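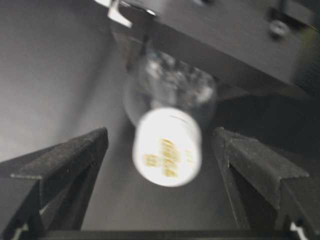
The clear jar with the white cap and the gold letters.

The Jar from Gillies

When my aunt died, she left me the shop coat, the radio and one jar. The coat was too small. The radio could find only one station, and it was a station for farmers. So I took the jar to my kitchen in Trutisholm and put it on the shelf above the stove, and for a long time I did not open it.

It was a clear jar with a white cap, and on the cap there was gold printing. My aunt had bought it at Gillies, the big store by the river, in the year when she still believed that she would be a person who buys face cream. She used the cream for one winter. After this she washed the jar and kept buttons in it, and after the buttons she kept sugar, and at the end I do not know what she kept, because when it came to me there was only a folded paper inside.

My neighbor Itsuki Shibata came up in December to borrow a pan. He saw the jar at once. He is a man who sees what is on other people's shelves.

"You have a letter in there," he said.

"It is a paper."

"A paper that is folded three times is a letter."

I gave him the pan and he went down again. But now I had heard the word, and the jar was different to me. I moved it behind the rice. The next morning I moved it back.

I should explain how it was between my aunt and me. I lived with her from when I was twelve. She was not soft. She ironed my shirts and did not ask about school. Once, when I had a fever, she sat on the floor beside my bed the whole night with her back against the wall, and in the morning she was angry with me that her back hurt. When I moved out she gave me 180 in small bills and told me not to telephone before six, when it was expensive. I telephoned after six, but not often. Then I telephoned at New Year. I was thinking there would be a better time to talk, when I was not so tired.

In the evening I took down the jar and tried to open it. The cap did not move. I held it under the hot tap. I knocked it on the edge of the table, first gently and then not so gently. I put a rubber band around it, as she had taught me to do with pickles. Nothing. So I carried it downstairs in my slippers and knocked at the door of Itsuki Shibata.

He was cooking eggs in my pan. He wiped his hands, turned the jar upside down so that the cap pointed to the floor, and hit the bottom one time with his palm. Then he gave it back to me.

"Now you turn," he said. "It is your aunt."

It opened as if it had never been closed. The smell was sugar and something else, maybe the cream still, after so many years. I did not want to read in front of him, but my legs did not want the stairs either. I sat down on the chair where he keeps his newspapers.

The paper was a receipt. It was from Brurnano, the shoe repair beside the station, for one pair of boys' winter boots, new soles, new laces. 112, paid. On the back she had written with pencil, very small, the way she wrote everything:

He walks on the outside of his feet. Tell the man next time.

I remembered the boots. I had believed that they were new. I remembered that I walked to school in them through the snow and looked down all the way, and that a boy with a rich father said they were good boots, and that I told her this at supper. She said, "Eat."

Itsuki Shibata put half of the eggs on a second plate and pushed it to me across the table. He did not ask what was written. I had not expected this from him.

"Is it a letter?" he said finally, when we had finished.

"Yes," I said.

I took the jar home and washed it, and I dried the cap well, also along the edge where the water stays. The paper I put back inside. I wanted to leave the cap a little loose, but I know how this kitchen is when I boil rice — everything gets damp. I closed it properly.

Then I took my shoes from beside the door and looked at the soles. On the outside they were almost gone. It was ten minutes past six. Brurnano was open until seven, if it was still Brurnano, so I put on my other shoes and went out to see.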